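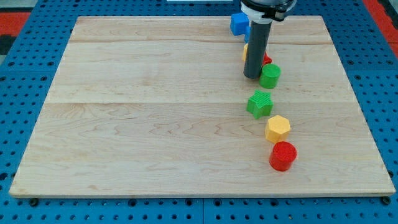
A new top for the work table

I've been promising a post on the table for weeks now, and every time I sit down to write it I end up wandering off to look at the wood again instead. It's that kind of wood. Pale, a bit like maple, with a wavy grain and these darker swirly knots that gather mostly on the half nearest me. I put the knotty side to the front on purpose, so I'd get to enjoy it while I'm waiting for the kettle.

The blue pegboard underneath stays. I did think about covering it completely, but then where would I put everything? I like having a good border of holes left over on all sides, and besides, I'm fond of the blue. It cheers the place up in January, when the light is gone by half past 4 and I'm still out there sanding something.

The board came from a little yard in Flurkbridge, where Prasetyo Saragih let me turn over nearly every piece he had (thank you, Prasetyo, and sorry about the stack). It's made up of planks joined side by side, and I paid 30 dollars for it, which I thought was more than fair. My neighbor Wai-kit Lo helped me carry it home and then stayed for two cups of tea and a long talk about oil versus wax. He is firmly for wax. I went with oil on the underside first, just to see, and I'm still making up my mind about the top.

A few things I'd pass on if you're thinking of doing the same. Let the board sit indoors for a week or so before you settle on where it goes. Run your palm along the front edge with your eyes shut — you'll find rough spots that way that you'd never see. And go easy with the sandpaper around knots, where the grain changes direction and everything wants to tear.

The first proper job on it will be the bread box for my sister, who has been very patient. After that there's a drawer from the Leung dresser that has stuck every summer since I got it. I've already bought the candle stub to rub on the runners.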